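Hostum Evening Program - Home and Materials
Unit 3 handout: Tabletops and what we put on them
18 April 2018

Welcome back! Last time we got through wood and cork. Today is stone, and stone patterns, and I have been looking forward to it since September.

Start with the word "marble." In a showroom it can mean the real thing, cut from a block, or it can mean a pattern printed or molded onto something else. Both can be lovely. The quickest check is the edge. In real stone a vein that reaches the rim usually carries on down the side, while a printed pattern often stops short or changes direction. Look underneath too if the owner will let you!

Things to know about dark tops:
- A glossy finish shows dust, crumbs and fingerprints much sooner than a matte one.
- White veining pulls the eye along its direction. On a round table, where there is no long side to follow, the veins do the job of telling you which way the table "runs."
- Real marble is marked by lemon juice and vinegar. Wipe spills right away, and don't use a vinegar cleaner.

Now the fun part - what goes on top. A busy surface likes a quiet object. One flat shape in a plain, soft color will hold its own against a lot of veining, and a second pattern nearly always starts a fight. Try it at home with a sheet of colored paper before you buy a single place mat.
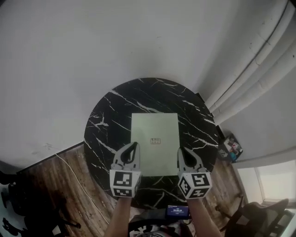 Fig. 3. Pale green board on a round table with a black marble pattern.

Notice how much the finish matters, as well as the color. The board is matte and the top is shiny, so the straight edges read very clearly. The veins run mostly on a diagonal, and the upright sides of the board cut across them. I could look at that green against the black all day.

For next time: find one tabletop (kitchen, cafe, library, anywhere) and lay three plain objects on it, one after another. Write down which one looks calmest and which way any pattern runs. Half a page is plenty. Bring your Ovov color cards, all 24 of them, and your notes from Unit 2.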